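Why Do We Sort Our Trash?

Every town makes trash. In Pisgate, a truck comes down each street once a week and picks up what people leave in their bins. Some of it goes to a landfill, a large hole in the ground with a lining at the bottom. The rest can be used again.

Using the material in old things to make new things is called recycling. It works best when each material is kept apart from the others. Glass melts at a different heat than metal does, and plastic that gets mixed in with paper spoils the paper.
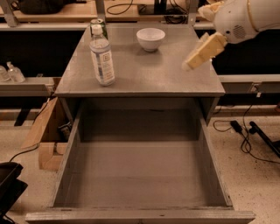

Alcantara

Aluminum is one of the easiest materials to recycle. Cans are crushed into blocks and melted in a furnace. Aluminum melts at more than 1,000 degrees Fahrenheit. The liquid metal cools into thick slabs, and rollers press the slabs into thin sheets for new cans. A can may be back in a store in 60 days.

Plastic takes more work because there are many kinds. Look for a small triangle on the bottom of a bottle or tub. The number inside goes from 1 to 7 and tells you what kind of plastic it is. Water bottles are usually number 1. They are washed, chopped into flakes and melted. The flakes can become new bottles, carpet or the stuffing in a jacket.

Bowls and mugs are made of ceramic, which is baked clay. They do not belong in the glass bin, even when they are broken. Ceramic does not melt when glass does, so small pieces of it leave weak spots in a new jar. If a bowl is still whole, wash it and give it to someone who can use it.

Before you recycle at home:
Empty bottles and cans and rinse them.
Ask an adult which plastic numbers your town takes.
Flatten cardboard boxes.
Keep plastic bags out of the bin. They get wrapped around the sorting machines.

Words to know
Furnace: a very hot oven used to melt metal or glass.
Landfill: a place where trash is buried.
Material: what a thing is made of.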